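Gerkgate packing room: walk-round checklist for the two-arm station
Filled in by Hazel Oyelaran, January, start of the early shift

1. Stop button within reach of the stool: Yes. I tried it with my left hand as well, as Barrett Pennington asked.
2. Floor tape unbroken: Mostly. It has lifted by the door again, and the trolleys catch it.
3. Walkway at least 60 cm clear: Yes, once I had shifted the pallet truck.
4. Speed held at the training setting: Yes.

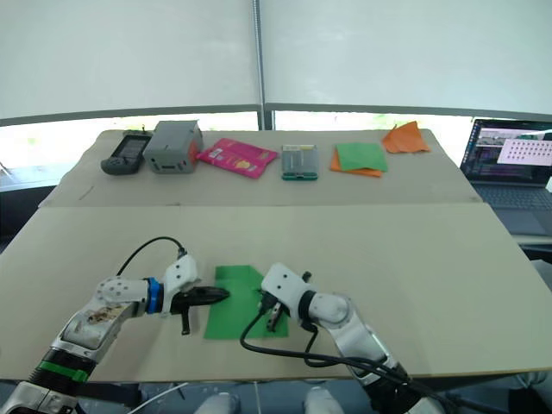 5. Hands and habits: Comment needed. Those of us who folded by hand for years still want to lean in and smooth a corner, and I do understand it, I caught myself at it twice! Please let the arms finish. When both grippers are over the green sheet like that, it is their turn and ours is to wait. The black cables hanging off the right-hand one want a look each morning too, so I have added them to the sheet.

6. Job rotation: Nobody to stay on watching for more than 2 hours. It is tiring in a different way from folding, and several people have told me their eyes go before their backs do.
7. Training signed off: 13 of us so far, nights still to come.

Action: new floor tape from Brolance, and a softer stool if Barrett can find the money.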